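Gistidgate Shop Forum > Builds > Plate mover, take 2

zhuravel_y
Labels are on the deck, blue fingers are on the gripper. Only 359 lines of config to go.

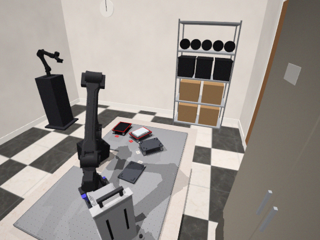
Grip width is 40 percent for everything, as a matter of faith.

delyth_h
Faith is how I lost a lid. Set it per item.

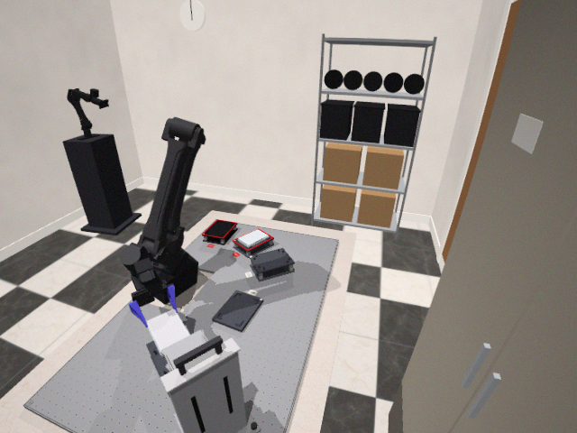
Mine has 54 presets and I use two.

yuto_m
Disagree - one width, slower approach.
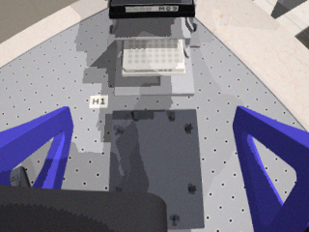 And teach H1 first.

zhuravel_y
Fine. Per item, and slower.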